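Widwood gripper comparison

The Widwood gripper comparison is a set of trials of parallel grippers on two-armed robots, run by Mawar Chong and Damian Aigner. It set the two-finger Ramier gripper against the older Mulcahy model in household rooms. Its results are often quoted by sellers, with less care than the authors took.

Background

Chong had complained that gripper makers test on blocks and bottles, which keep their shape. Cloth does not. The Widwood trials therefore used towels, in a tiled bathroom with a shower enclosure and a wire waste basket. A gripper pushed into a towel hides its own fingertips from a head camera, and Aigner held that a score based on that view alone was worth little.

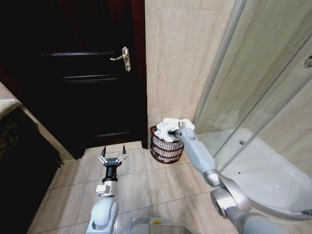 Method

Each gripper was given 300 attempts with the same Carkska controller. An attempt was stopped after 60 seconds. Operators could not restart a failed grasp, though Sun-ja Yoon later noted that the rule was loosely worded - a second closing of the fingers was sometimes let through.

Results and criticism

The Ramier gripper came out ahead by 37 successful attempts. Kurniawati Wuisan, reviewing the work in July, doubted that the gap said much about the hardware. The fingertips differed in length, and the controller had been tuned on the Ramier first. She also objected to the room itself, where a large mirror put a second pair of arms in the camera's view. The authors replied that both grippers had faced the same mirror. Wuisan did not think this answered her point. 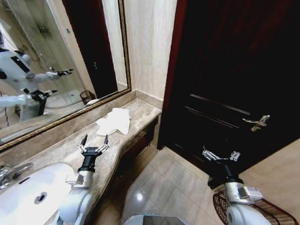

Open two-finger grippers near the marble counter, with a towel lying below the mirror.

No repeat of the trials with matched fingertips has been published.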